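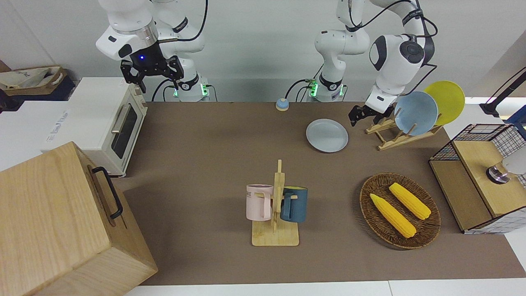 Ticket 791, teleop station at the Ristdale site. Left arm stutters when I'm driving it with the handheld leader, and only near the dish rack. I've been recording the "put the plate away" task for the Fokamau kitchen set, and everything feels great until I bring the left gripper in toward the rack. Then I get this little hitch, like the arm thinks about it for a moment and then catches up all at once. With the light blue plate and the yellow one standing in there already, there isn't much room for a third, so a catch-up jump of even a couple of inches is a plate on the floor. The gray plate lying flat on the table is the one I'm supposed to be picking up.

Stuff I already tried before bugging you:

Restarted the session. Same thing.
Restarted the whole station, power and all. Same thing, just later in the morning.
Swapped the leader handles left for right. The hitch stayed with the left arm, so I don't think it's the handle.
Ran the right arm through the toaster oven task (open door, close door, over and over). Smooth as anything!
Ran the left arm over to the mug tree and back. Mostly smooth. I got one tiny hiccup on the teal mug but that might have been my own hand, I'd been at it a while.

So it's the left arm, and it's worse the farther I reach toward the rack. Log from the bad session is attached to the ticket. There's a warning in there that repeats 69 times, "follower target clamped, joint 5," and I have no idea if that's scary or not.

Update, same day, after lunch

Okay, support at Drerkholm wrote back and said the warning means I'm asking the wrist to go past its soft limit. The arm stops where it's allowed to, I keep moving my hand, and when I come back inside the limit it hurries to close the gap. Which does match what I'm feeling. They asked me to try hand guiding, so I put the left arm in free-drive and walked it over to the rack myself. You can feel the wall! It swings along nicely and then the wrist just goes stiff on you right before the slot — exactly where the hitch is.

They also asked for the limit values off the settings page. Joint 5 on the right arm says 355. Joint 5 on the left says 2. I read that three times. I'm guessing somebody (possibly me, back in September when we reloaded the Adeyemi profile) dropped a number in the wrong box. I don't want to type over it without a yes from you guys, so I've left it alone and parked both arms.

Update, Sunday, November 1, 2020

Got the yes, plus a fresh profile file so I didn't have to type anything. Loaded it, re-homed both arms, waited for the limits page to refresh. It needs a manual refresh, by the way, it'll happily show you the old values all day. Then I did a slow free-drive pass to the rack with the left arm and the stiff spot is gone. After that I went back on the handles, and did the plate task start to finish, slowly at first and then at normal speed. No hitch, no clamp warnings in the log.

Two things still open, so please don't close this yet:

1. Can I keep the demos from before the fix? The ones where I never got near the rack look fine to me, but I'd rather have you check the joint 5 trace than trust my eyes. I've moved the plate ones to a folder called "hold" and haven't deleted anything.

2. Could the station beep or flash or something when it starts clamping? I was watching the gripper the whole time, not the log window, and I blamed my own hands for most of a morning.

I'm going to record the corn and tray task next, mostly with the right arm, and I'll add a note to this ticket if the warning comes back.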